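Skernlow 위성 신호 측정기 사용기: 소형 접시 안테나 직접 설치 기준

베란다 난간에 소형 접시 안테나를 직접 다는 사람이 쓸 만한 측정기는 크게 두 종류다. 바늘이 움직이고 삐 소리만 나는 저가 아날로그형이 있고, 실제로 반송파를 잡아 MER과 BER을 보여 주는 디지털형이 있다. Skernlow는 후자에 속하며, 가격대는 디지털형 중에서 아래쪽이다. 11월부터 사용했고 그동안 안테나 세 기를 이 기기로 정렬했다. 구매는 직접 했다.

구성품과 외관

본체, 충전 어댑터, F형 변환 커넥터 두 개, 짧은 동축 케이블, 목에 거는 끈, 얇은 설명서가 들어 있다. 무게는 실측 492g이다. 한 손으로 들고 다른 손으로 방위각 볼트를 돌릴 수 있는 한계가 대략 이 정도라고 본다. 끈은 길이 조절 폭이 좁아서 겨울 외투 위로 걸면 화면이 가슴 위쪽에 걸린다. 필자는 등산용 끈으로 바꿨다.

입력 단자는 상단에 하나뿐이다. 루프스루 출력이 없으므로 수신기와 동시에 연결해서 비교하려면 분배기가 따로 필요하다. 단자 주변에는 고무 덮개가 있는데, 열어 둔 상태로 고정되지 않아 케이블을 조일 때마다 손가락에 걸린다.

위성 목록과 채널 데이터

기본 내장 목록은 4000개 트랜스폰더까지 저장할 수 있다. 출고 상태의 목록은 오래되었다. 동경 116도와 113도 쪽 항목 중 몇 개는 심볼레이트가 현재 값과 달라서 그대로 선택하면 잠금이 되지 않는다. 처음 쓰는 사람은 이 단계에서 안테나 각도를 의심하게 된다. 목록을 먼저 갱신하고 나서 설치를 시작하는 편이 시간을 아낀다.

갱신은 PC용 프로그램 Histudeck으로 한다. 목록을 표 형태로 열어 수정하고 USB로 전송하는 방식이며, 표 편집 기능 자체는 쓸 만하다. 다만 한글 위성명을 입력하면 기기 화면에서 글자가 깨지므로 영문으로 적어야 한다. 전송 중 케이블이 빠지면 목록 전체가 초기화된다. 백업 파일을 먼저 저장해 둘 것. 수동 입력도 가능하지만 숫자 키가 없는 기종이라 방향키로 자릿수를 하나씩 올려야 한다. 트랜스폰더 하나를 넣는 데 1분 넘게 걸린다.

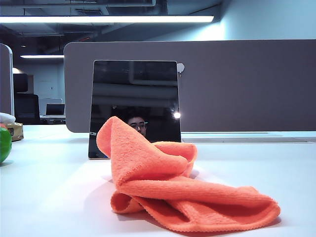
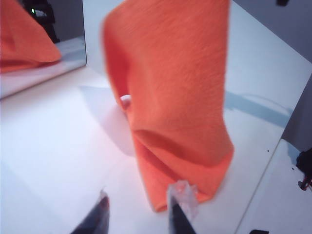
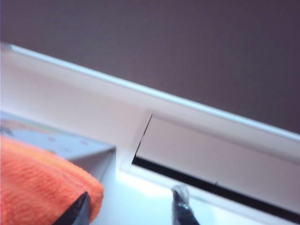 첫 번째와 두 번째 사진: 주황색 극세사 천

정렬 작업에서의 반응 속도

측정기에서 가장 중요한 항목은 화면 갱신 간격이다. 접시를 천천히 돌리는 동안 값이 늦게 따라오면 최대점을 지나친 뒤에야 알게 된다. Skernlow의 신호 세기 막대는 충분히 빠르다. 반면 MER 수치는 눈에 띄게 늦다. 따라서 세기 막대로 대략의 위치를 찾은 다음, 볼트를 반쯤 조인 상태에서 조금 움직이고 멈추고 읽는 순서를 반복해야 한다. 연속으로 돌리면서 MER을 읽는 방식은 이 기기에 맞지 않는다.

잠금음은 두 단계로 나뉜다. 반송파만 잡혔을 때는 짧은 음이 끊어져 나오고, 네트워크 ID까지 읽으면 긴 음으로 바뀐다. 화면을 볼 수 없는 자세에서 유용하다. 음량은 세 단계이고, 가장 큰 단계로 해도 차도 옆에서는 잘 들리지 않는다.

편파각 조정에서는 교차 편파 값을 따로 보여 주는 메뉴가 없다. 수평과 수직 트랜스폰더를 번갈아 선택하며 비교해야 하고, 전환할 때마다 LNB 전압이 13V와 18V 사이에서 바뀐 뒤 다시 잠길 때까지 기다려야 한다. 이 부분은 상위 기종과 차이가 가장 크게 느껴진다.

스펙트럼 화면

스펙트럼 기능은 있으나 해상도가 낮다. 인접한 협대역 반송파 두 개가 하나의 봉우리로 보이는 경우가 많다. 위성을 식별하는 용도로는 부족하고, 엉뚱한 방향을 보고 있는지 판별하는 용도로는 충분하다. 중심 주파수를 1134MHz로 두고 최대 폭으로 펼쳤을 때 화면 왼쪽 가장자리에 작은 가짜 봉우리가 고정되어 나타났다. LNB를 분리해도 그대로 남는 것으로 보아 기기 내부 잡음이다. 측정값에는 영향이 없었다.

다른 기기와의 비교

같은 안테나에서 Oris 측정기와 번갈아 연결해 보았다. MER은 Skernlow 쪽이 일관되게 조금 높게 나왔다. 차이가 일정하므로 정렬에는 문제가 없지만, 두 기기의 수치를 섞어 기록하면 안 된다. 설치 일을 하는 Thulani Shezi 씨에게 빌려주고 의견을 들었는데, 하루에 여러 집을 도는 용도로는 부팅이 느려서 쓰기 어렵다고 했다. 전원을 켜고 측정 화면이 나올 때까지 14초가 걸린다. 한두 번 설치하는 개인에게는 별 의미가 없는 시간이다.

배터리와 전원

LNB에 전원을 공급하면서 화면 밝기를 중간으로 두면 반나절 작업은 버틴다. 영하에 가까운 날에는 잔량 표시가 두 칸에서 갑자기 한 칸으로 떨어졌다. 표시가 네 칸뿐이어서 남은 시간을 예측하기 어렵다. 충전하면서 측정하는 것도 가능하나, 어댑터를 꽂으면 신호 세기 막대가 약간 흔들린다.

LNB 단락 보호는 정상 동작했다. 커넥터 심선과 편조선이 닿은 상태로 연결했을 때 경고가 뜨고 전압이 차단되었으며, 케이블을 고친 뒤 재부팅 없이 복귀했다.

정리

장점: 세기 막대 반응 속도, 두 단계 잠금음, 단락 보호, 표 형태의 목록 편집.
단점: 오래된 기본 목록, 느린 MER 갱신, 교차 편파 메뉴 없음, 낮은 스펙트럼 해상도, 루프스루 없음.

고정형 접시를 직접 달고 가끔 재정렬하는 용도라면 구매할 만하다. 모터 구동 안테나로 여러 궤도를 추적하거나 편파각을 정밀하게 맞춰야 한다면 한 단계 위 기종을 권한다. 펌웨어는 구매 당시 버전 기준이며, 이후 목록 형식이 바뀌면 Histudeck도 함께 갱신해야 한다.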